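Home | Stalls | Handbook | Map | Contact
Print this page | E-mail this page

Lincombe Food Market
Stallholder Handbook
Section 3: Setting Up Your Stall

Welcome, and we're so glad to have you! If you have been baking, pickling, frying or stirring at home for friends and family and have now decided to let the rest of the town in on it, this section is meant for you. It covers the part of the morning between pulling up at the Wumham Road gate and making your first sale. Please read it through once at home with a cup of coffee before you try to follow it with a tray of hot pies in your arms.

You should already have your pitch letter (form 684) and your food handler's card. If the pitch letter hasn't reached you, write to Rosalind Kincaid at the market desk and she'll send another one.

Unloading

1. Come in by the Wumham Road gate and stop in the unloading bay. Show your pitch letter at the gate - a picture of it on your phone is fine, so long as the pitch number can be read.

2. Unload everything to your pitch before you begin setting anything up. It is very tempting to put up the canopy first because it's the fun part, but your neighbors are waiting for the bay.

3. Move your vehicle to the lot behind Dunleavy Hall, which is free to stallholders all day. Keep your letter on the dashboard.

Caution: The ramp from the bay is steeper than it looks. Take soup kettles, fryers and anything with a loose lid down it empty, and fill them at your pitch.

Canopy and table

4. Open the canopy with a helper on the opposite corner. If you are on your own, ask the stall next door, and be ready to do the same for them. Half the friendships at this market began with somebody holding a canopy leg.

5. Put a weight on every leg, even on a still morning. Sandbags, water jugs and buckets of cement are all fine. Tent pegs can't be used on the paving.

6. Set your table so that its front edge sits behind the painted line. The aisle in front has to stay 6 feet wide for strollers and wheelchairs, and that includes your chalkboard, your flower bucket and the basket of free samples.

7. Cover the table with a cloth that wipes clean and hangs nearly to the ground in front. All those crates and coolers can then live underneath, out of sight, and your stall looks cared for before anyone has tasted a thing.

Note: Power is on the hall side only. If you've booked it, bring an outdoor cord with no splits or taped repairs. Cords across the aisle must go under a rubber cover, and the desk lends these out in the morning.

Laying out the food

8. Put hot food at the back, next to you, and cold food over ice or in a chiller. Cakes, breads and jars can go up front where people can admire them.

9. Cover everything that isn't wrapped. Domes, lidded trays and clean mesh covers all work well, and the mesh ones weigh next to nothing if you're carrying a lot.

10. Put out small amounts and top up often. A plate of a dozen samosas that is always fresh sells better than a mountain of them that has been sitting since opening.
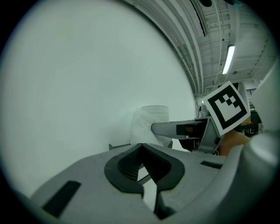
11. Arrange warm pastries so that the steam has somewhere to go. Fresh pies and rolls that are pushed up tight against each other go soft along the sides, and then you have a sad tray by lunchtime and a lot of explaining to do. Leave a narrow gap between the rows, like the one running down the middle of the dark gray rubber pad in the picture, and turn the tray every so often so the same row isn't always nearest the burner. Charalambos Karagiannis has sold spinach pies here for years and lines his up on a wire rack with a gap between each pair of rows. You're very welcome to stroll over and look at how he does it (you will probably come away with a pie).

12. Keep one pair of tongs for each dish, and a spare pair in a clean bag. Meat, fish and nut dishes need their own tongs all day long, with no swapping even when there's a line.

Caution: Never put raw and ready-to-eat food in the same cooler. If you grill at your stall, the raw meat cooler goes on the ground on the side away from the customers, with the lid shut.

Labels and prices

13. Put a card in front of each dish with its name, its price and what is in it. Write the ingredients for somebody who has never eaten the dish before. "Contains peanuts" is a great deal more use than "Grandma's secret sauce," though you can of course put both.

14. Make the price the biggest thing on the card. Shy customers won't ask, they'll just walk on by, and we'd hate for you to lose them.

15. Bring plenty of change. We suggest $100 in small bills and coins for a first outing. The desk can't break large bills once the market is open.

Note: If you would like a mention in Trivia, our little market newsletter, leave a few lines about your food with Cormac Quinlan. He likes to hear where a recipe came from, and he especially likes to hear it over a sample.

Washing up before you open

16. Fill your handwashing jug at the tap by the hall door, and set it up at the back of your stall with soap, paper towels and a bucket for the waste water.

17. Wash your hands at your own station before touching food, after handling money, and again when you come back from the restroom, even though you will have washed them there too. It sounds fussy and it is, a little.

18. Take off your apron before going to the restroom and hang it at your stall. If you're working alone, your neighbor or anyone from the desk will mind your table for a few minutes. Please don't go the whole day without a break just to avoid asking!
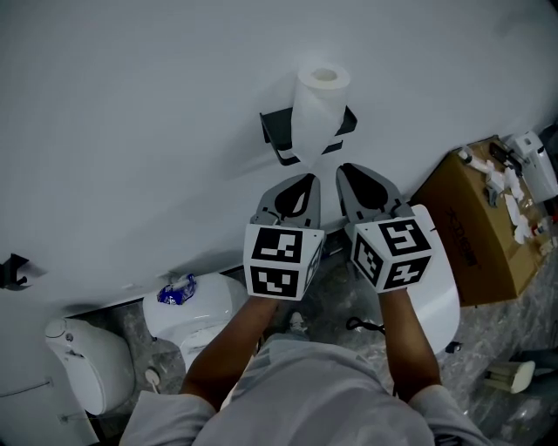
Restroom, with white partition and toilet paper.

19. If soap, towels or toilet paper run low during the day, tell Przemysław Tomaszewski at the hall and he'll bring more out.

20. Empty your waste bucket down the marked drain behind the hall. Nothing goes down the storm drains in the aisle, and cooking oil doesn't go down any drain at all - let it cool, pour it back into its container and take it home.

Ready to open

21. When everything is in place, step out in front of your table and look at it the way a hungry stranger would. Can you read the cards? Is the best thing you make where people will see it first?

22. Wave to Ikechukwu Akpan, who comes around with the clipboard before the bell. He'll look at your weights, your covers and your handwashing station and sign your letter. If something is missing he will usually know who has a spare.

Caution: Please don't sell before the bell, even to the very nice lady who says she only wants one loaf.

Packing down is covered in the next section. Extra rules for the evening markets in August, including lighting, are on the separate yellow sheet, which you can pick up at the desk.

Section last revised March 9, 2024

Print this page | E-mail this page
Previous section | Handbook | Next section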